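30 novembre 2022

Journée pénible à l'atelier, et il fallait bien que ça arrive un jour où Dorian Riviere passait nous voir. La pince à main a encore fait des siennes. Le réglage de force tenait très bien en avril, et voilà que depuis la mise à jour du boîtier Prernik elle serre quand ça lui chante ! J'avais repris exprès l'exercice le plus bête du monde, la bouteille d'eau à étiquette rouge sur la planche, avec toute la table encombrée autour (la plante sèche, la sculpture dorée, le journal ouvert).

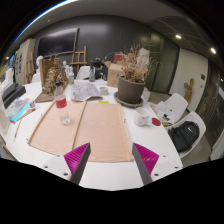
p. 36

Bref. Premier essai, rien à dire. Au deuxième, les doigts se sont refermés d'un coup, le plastique a craqué et l'afficheur est monté à 300 alors que le seuil est à 30. Trente ! L'arrêt aurait dû couper tout seul, il n'a pas coupé, j'ai débranché à la main en jurant – Dorian a ri, moi beaucoup moins. Avec un doigt entre les patins, je ne sais pas ce que ça aurait donné, et j'aime autant ne pas y penser ce soir.

J'ai appelé Ivars Paju chez Gindberg dans la foulée. Il penche pour le capteur de gauche, qui perdrait son zéro quand le câble plie. Moi je soupçonne plutôt le logiciel, on s'est un peu chamaillés là-dessus (gentiment, il a toujours cette patience agaçante). En attendant, consigne 2 du cahier : on serre doucement, on garde l'autre main sur la prise et on ne laisse aucun visiteur toucher aux patins.
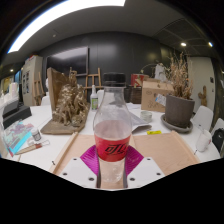 Dorian voulait essayer, évidemment. J'ai dit non trois fois, il a boudé le temps d'un café. Ivars m'envoie un câble neuf et il veut que je note les valeurs à vide, matin et soir, jusqu'à ce qu'il arrive. Penser aussi à prévenir Bilyk que la démonstration est repoussée – ils vont râler, tant pis.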